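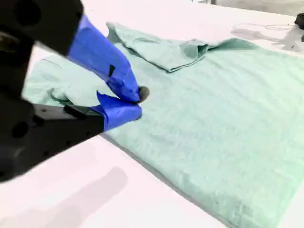

What should you bring back from an open day at an automation firm?
A record of what was shown, how many times, and who touched the work between runs. The brochure can be picked up at the door.

Notes for week 6: the Sovel open day at Cukbridge

Read these before you write up the visit. The handout you were given at the entrance says the Destura cell "handles garments." Treat that as a claim. Handling can mean pinching an edge, and a pinch is a long way from a folded shirt on a pile.

Cloth is hard for machines. A metal bracket keeps its shape when you grab it. A garment bunches at the fingers, creases somewhere else, and has to be looked at all over again before the next move. Any demonstration that starts with the piece laid flat on a bare white table has skipped a good part of the job. Ask to see one start from a heap.

The figure on the Sovel poster was 461 folds out of 548. That is nearly 84 percent, and the poster didn't say what counted as a fold, or whether a person straightened the cloth first. The cycle time given was 114 seconds. Someone working at a laundry table would not be kept on at that speed.

Compare the Rungrueang talk from October, where the speaker showed 70 attempts in a row with the failures left in. It was dull to watch and much more useful.

For your write-up (two pages):
Say which steps you saw yourself and which you were told about.
Note what the fingertips were covered with. Tape on the fingers changes the grip, so results with it may not hold without it.
Pick one claim from the poster and describe a test that could prove it wrong.

Leave out the words "seamless" and "human-like." I will cross them out.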